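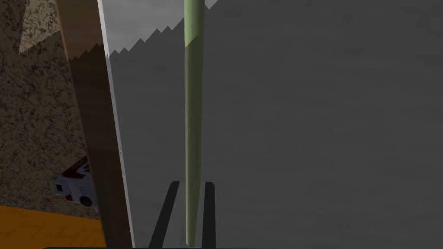

Randomizing textures for the rod grasp

July 9, 2021

The grasp policy for upright rods used to train against one plain backdrop. Detection scores were good there and poor everywhere else. Mwanahawa Mosoti suggested leaving the rod and the fingers alone and randomizing only what sits behind them: panels, posts, wall and floor materials, clutter.

Each render in the new set draws its surfaces independently. A mottled gray panel can end up next to brown wood and speckled stone, with an orange floor under the lot. The rod stays green and the fingers stay black. Shadows vary with the light direction, so the fingers sometimes lose all visible texture.

Setup

The set has 2634 renders from the wrist view. The network predicts the rod's axis and lower tip in image space, and the Gradon controller closes on the axis. Training ran for 40 epochs with a batch size of 32. Everything else matches the Golunis baseline.

Result

On 50 held-out scenes, the axis error dropped and the tip error barely moved. Elibariki Mfaume checked the worst tip cases by hand. Most had a finger edge nearly parallel to the rod and close to the tip, and the predicted point landed on the finger.

I reran with the finger mask as an extra input channel. Tip error came down, but training became less stable and two seeds diverged. I haven't tracked down the cause. The next run, in August, lowers the learning rate and keeps the mask.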